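Entraide Wurkar — Équipement de la maison
Publié le 9 février 2018 par Sushil Rajput

Déshumidificateur Rorkano : arrêt prématuré de l'appareil et réservoir pourtant vide

Madame, Monsieur,

Je me permets de solliciter l'avis des membres au sujet d'un déshumidificateur Rorkano acquis en mai dernier et installé dans un sous-sol semi-enterré. Depuis deux semaines, l'appareil s'interrompt au bout de quelques minutes et le voyant « réservoir plein » s'allume, alors que le bac ne contient presque rien. L'hygromètre mural indique 67 % d'humidité relative. Le filtre a été nettoyé conformément à la notice, et la consigne est réglée sur la position médiane. Un redémarrage complet, prise débranchée pendant une nuit, n'a apporté aucune amélioration. Convient-il d'envisager une réparation ou le remplacement de l'appareil ?

Avec mes remerciements anticipés.
Sushil Rajput

Kristine Maglaya

Monsieur,

Le symptôme que vous décrivez concerne le plus souvent le flotteur du réservoir. Cette pièce commande un contact placé au fond du logement ; lorsqu'elle est entartrée ou mal engagée sur son axe, elle demeure en position haute et l'appareil se met en sécurité. Il est recommandé de procéder comme suit.

Débranchez l'appareil et retirez le bac. Dégagez le flotteur et laissez-le tremper une heure dans un mélange d'eau tiède et de vinaigre blanc. Rincez, puis vérifiez qu'il pivote librement sur toute sa course. Essuyez le logement du bac — un dépôt de calcaire suffit à empêcher le réservoir d'être poussé à fond. Remettez l'ensemble en place et attendez quelques minutes avant de rebrancher.

Si le voyant persiste, le contact lui-même est probablement en cause. Son remplacement suppose l'ouverture du capot arrière et relève du service après-vente tant que la garantie court. Conservez votre facture, qui sera demandée lors de l'ouverture du dossier.

Jozef Segers

J'ai eu le même problème sur un Pacheco. Changé l'appareil, plus de souci depuis.

Trilok Rana

Je souscris à la réponse de Mme Maglaya et la complète sur deux points. L'appareil doit être posé parfaitement de niveau : une légère inclinaison vers l'avant peut fausser la position du flotteur. Il importe en outre de laisser un dégagement suffisant devant la grille d'aspiration, le défaut de circulation d'air entraînant un givrage de l'évaporateur lorsque la température du local est basse.

Quant aux effets entreposés dans le sous-sol, les textiles, les sacs et les bagages devraient être conservés à l'étage jusqu'au retour à un taux normal.

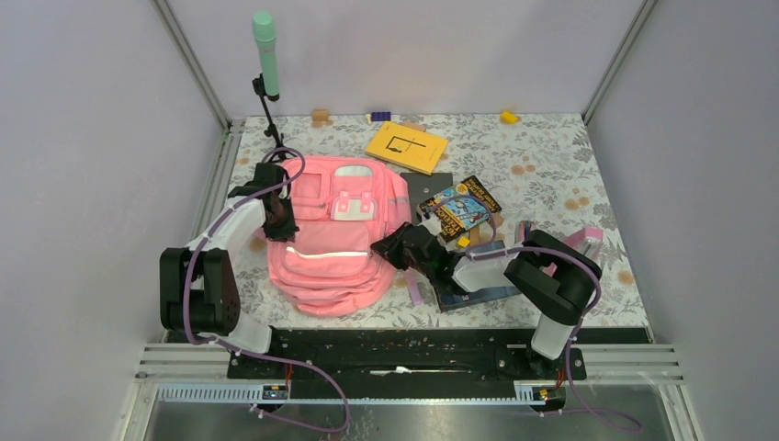
Sac à dos rose posé à plat sur une nappe à motifs floraux.

Je vous saurais gré de bien vouloir indiquer le résultat de ces vérifications, afin que le sujet puisse être classé.

Contact — Conditions d'utilisation — © 2018 Entraide Wurkar — Haut de page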